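## 3. Tidying a shared table

Our second task was the table in the Skundgate flat, which four of us use for meals, post and coursework. Josefien Koster drew up the rule we tested: anything not used at the table that day goes in a bin or back to its own room. Dirk Aerts kept the log. We ran the rule through May and noted every item moved, 353 in all. Mugs and stationery made up most of the list.

Each tidy started at the near edge and worked towards the corners. Small things were picked up first and larger ones after. Mugs stayed where they were until the end, as we had spilt tea on the log sheet twice in the first week.

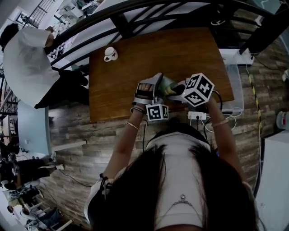
*Figure 2. Clearing the table, with a mug still at the far left corner and a plastic storage bin at the right side.*

The bin worked better at the side of the table than under it, where people forgot to empty it. Cables were the weak point of the rule. They belonged to no room, so they went back on the floor, and we have no good answer for them yet.

Dirk's log also shows that post was moved and then brought back more than anything else. For the next round we will try a tray by the front door and leave letters out of the count.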